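July, evening

Got up at six and walked to the Urell end of the path before it got warm. The river is low. The stones by the footbridge are showing, and somebody has dragged a shopping cart out and left it on the bank.

Tetteh Bonsu called at 4 to ask if I still wanted the seed garlic. I said yes, fifteen heads, same as last year. He is splitting the order with his sister this time so it will come to her place on Fothergill and I'll have to drive over. He thinks the hardneck kind did better than the soft. Mine were the other way around, but I pulled mine late.

Spent most of the morning on the translation. I'm at the chapter where the uncle goes to Ustitz to sell the horse, and there are four words for mud in it. I have two. Wrote 2000 words and threw out the last page, which read like a manual. I'll try it again tomorrow with the window open.
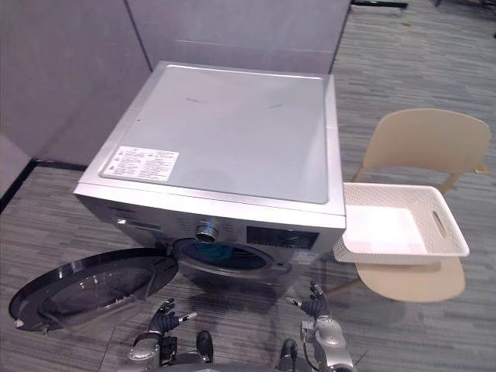 Lunch was the rest of the beans. Then I did a load of towels and the blue sheets, and read on the back step until I got too hot to follow the sentences. Evie Lightfoot came by to return the ladder. She stayed for coffee and told me about her interview, which went fine, she thinks, except that they asked her where she saw herself in 15 years and she said "retired." She is forty-nine. They'll let her know by the end of the month.

After she left I put the ladder up and looked at the gutter over the kitchen. It needs a new bracket at the corner. I took down the measurements and lost the paper between the ladder and the house.

Letter from Dimik about the water bill. They have the meter reading wrong again — two digits swapped, same as in spring. Will call in the morning.

Bed early. Need to buy stamps, a bracket, oats.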